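Exposed Brick and Other Things I Was Told to Want

4 Apr 2021

Print this post | E-mail this to a friend

I have now looked at 40 apartment listings and I would like to register a complaint about the word "character."

My lease runs out in July. The landlord wants more money for the same drippy faucet, so I've been spending my evenings on Jidley, the listings site with the cheerful green map. Every third place on there has character. One had character and no closet. One had "tons of character," and when I went to see it the kitchen floor sloped enough that I felt it in my knees. The agent said old buildings settle. I asked when this one planned to be done.

What character mostly comes down to, if you read enough of these, is brick. Exposed brick, original brick, warm brick, industrial brick. A place with a brick wall wants $121 a month more than the same floor plan one story down in the same building, where somebody at some point had the bad manners to put up drywall. I know it's the same floor plan because I asked for both and laid one on top of the other.

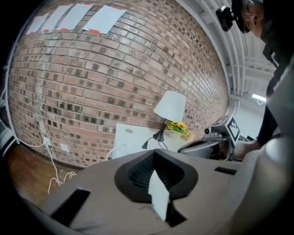
Photo: Arnulfo Guzmán

Now, I like brick fine. I grew up in a brick house. But the brick was on the outside, where it kept the rain off, and on the inside we had plaster and you could hang a picture without a masonry bit and a prayer. My mother would not have understood paying extra to look at the back side of her own wall.

I put this to my friend Arnulfo, who is a reasonable man on most subjects, and he said brick "makes a room feel honest." I asked what the drywall had been lying about. He said I was being difficult. He also lives in a place with one of these walls, and when I pressed him he admitted that he has swept up red grit every weekend for two years and that he can hear the neighbor's blender.

Then there's the matter of whether it's brick at all. There's a company called Grosik that sells brick by the panel, thin as a cookie, and you glue it up over whatever was there before. There's also wallpaper. I've been in one listing where the "original brick" had a seam running up it and the same chipped brick showed up over and over at knee height, like the background in an old cartoon. I pointed to it. The agent said that was very observant of me and asked if I'd like to see the bathroom.

I don't even mind the fake stuff. It doesn't shed and you can wipe it down. What I mind is being charged for history when the history came in a box.

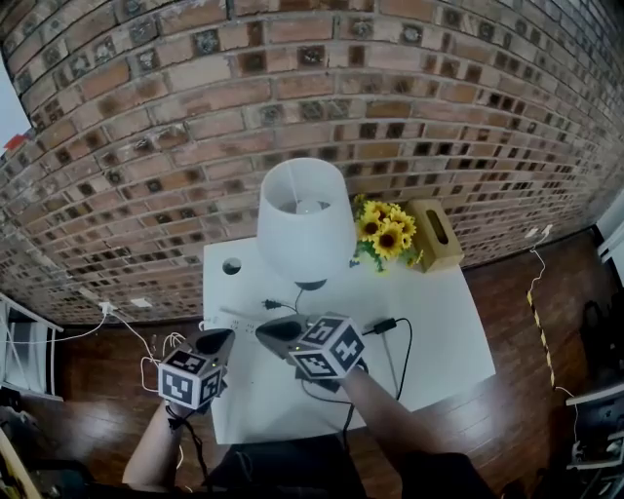
What staging does to your brain

The other half of this racket is staging. A firm called Imix does a lot of the places around here, and after a while you get to know their things the way you'd know the cast of a soap opera. The gray throw shows up everywhere. So does a bowl of green apples that I am fairly sure I've now met in four different zip codes. I picked one up. It weighed nothing.

The claim is that staging helps buyers and renters "picture their life in the space." I've read that line so many times I could set it to music. But it isn't my life they've got set up in there. There's no mail. There's no dish rack and no phone charger, and the bed has eleven pillows on it and there's nowhere for a person. If they wanted me to picture my life they'd leave a basket of socks on a chair and let me see whether there was still room to walk around it.

I asked one agent, politely I thought, whether I could see a unit before the stagers came. She said it wouldn't show well. Well, no. That's what I wanted to find out.

And it works, that's what bothers me. I walked into a one-bedroom on Sisay Street last month, unit 2115, knowing everything I've just told you, and I still stood there for a full minute thinking that I could be a person who owned a nice lamp. I don't need a nice lamp. I have a lamp. It came from my aunt and it leans.

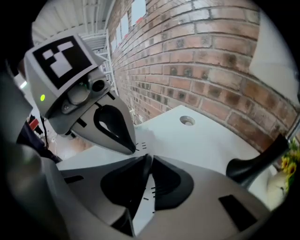 So I've started bringing a list. I run the shower and the kitchen tap together and see what happens. I open every window, or try to. I knock on the walls, brick or otherwise, and I stand still with my mouth shut and listen for the people upstairs. I look under the sink with a flashlight. I ask what the heat cost in January and watch the agent's face while the answer is being prepared. Arnulfo came along for two of these and said it was like going shopping with a building inspector, and he didn't mean it kindly.

The Sisay Street place failed on the windows, by the way. Two of them were painted shut. The listing still says "sun-drenched, with character," and as of this morning it's still up, at the same price. I've got another one to see tomorrow. The ad says it has "good bones," and I've already packed the flashlight.

Print this post | E-mail this to a friend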